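To: workshop list
Date: 2024-04-18
Subject: Re: bin picking arm, cable trouble again

Sorry for slow answer, been at the bench most of the evening and typing this standing up. Replies under the quotes.

> Did you get the arm picking reliably yet? Last I read it was
> stopping halfway down with a following error. Also what are
> you using for the bin, mine slides all over the place when
> the fingers touch the wall.

Picking yes, reliably no. Following error was my own fault. I had the payload set for the old Terier gripper and never changed it when the new one went on, so the controller thought it was carrying far less than it was. Put the right weight in, error gone. Two evenings on that.

Bin: bar clamps on the rim. Cheap, ugly, works. Don't overdo them or the wall bows in and your depth numbers go funny near that side. I tried double-sided tape first, don't bother.

Current state of things, with the mixed lot in (duck, toy brick, drinks can, bits and bobs): 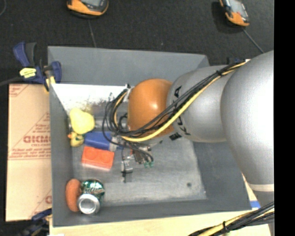

Dmytriv wrote back off-list that the cables want to be fixed at the wrist and again a good way further up, with a slack loop between the two, and that a bundle tied too tight near the joint will break inside the jacket long before you see anything on the outside. Try a spiral wrap, and do the slow full turn both ways before you tie anything down.

Fair point and I'll do it. I've had one break already, the gripper feedback line, and it only dropped out past a certain wrist angle. Took ages to find. Replacement is from Plavex, the flexible sort, bit thicker than I'd like.

Other things, in no order:

- Cans are a pain. Round end towards you and the depth comes back full of holes. Matt spray helps, but then you've got a sprayed can and you're fooling yourself a bit.
- Light over the far wall is too strong, it washes that bit out compleetly. Going to move the lamp or hang some baking paper in front of it.
- Speed is down to 3 per cent near the walls. Painful to watch but I've stopped bending fingers.
- Things that end up tight against the side wall mostly stay there. Need some sort of nudge move first, then pick. Has anyone got one that works? Mine just shoves them further in.

> How many picks before you trust it?

Was hoping for 4,000 without me touching it. Best run so far is 555 and then it sat there with a grip fault. Logs are a mess, I was printing everything to one file with no times on it. Fixed now.

Code is on the Hudov share, in the same folder as before. Ignore anything with "old" in the name. The calibration script wants running twice, first go is always off, don't know why yet. If you read it and see why pls shout.

Still after a spare emergency stop box if anybody has one in a drawer. Mine sticks. Will pay postage.

Right, off to cut spiral wrap. More when teh new cable is in.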